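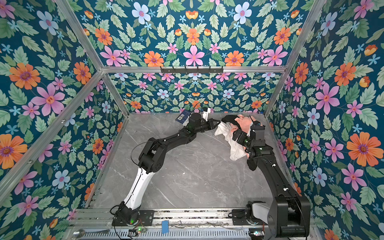

Week 2 handout: rules for two-arm cells

Most codes of practice for small robot cells were written by people picturing one arm, one fence and one hard part. Cloth handling with two arms fits them badly, and I would ask you to read the Brorkance checklist with that in mind.

Take item 12, "grippers shall keep a safe distance". Safe for what? Two arms passing a garment have to come close together, so a fixed gap either stops the job or gets switched off. Alfie Kershaw argues for a speed limit inside the shared zone instead. I think he is nearer the mark, though he has yet to say who checks it.

Housekeeping gets one line in Brorkance and a full page in Tranda. Tranda wins. Loose cable near an elbow joint and odd items left on the base rail (a spoon, say) are dull faults, and audits skip them. Write them down anyway.

Be wary of pass marks too. A score of 95 on a self-filled form tells you that somebody filled in a form.

For the seminar:
Read Tranda, the housekeeping page only.
Bring one rule you would strike out — and say what could go wrong without it.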